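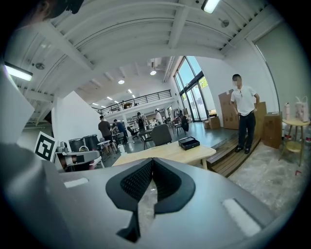 The Ivville workshop, from the gripper's side of the table

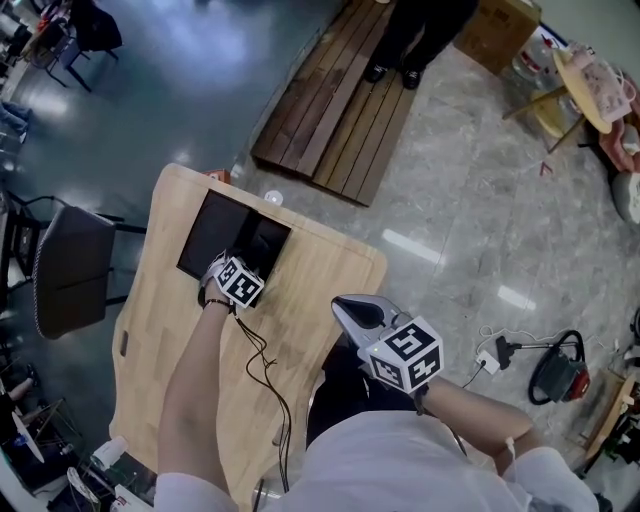 Page last changed: February, 16:22

Minutes by me, Wulan. Present: Puspita, Yusri, Brittany. Cayetano sent his apologies.

We went over the Rundex hand-held gripper kit. I like it – it feels easy to pick up! Yusri isn't keen on the cables and wants to ask Griltetti about longer ones.
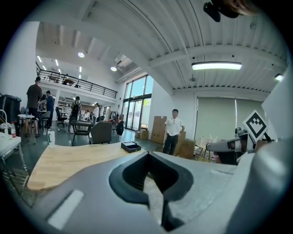 Brittany would rather hire 2 sets for nearly 5 weeks before we buy. Agreed. Puspita to get a price from Kapoor and send it round.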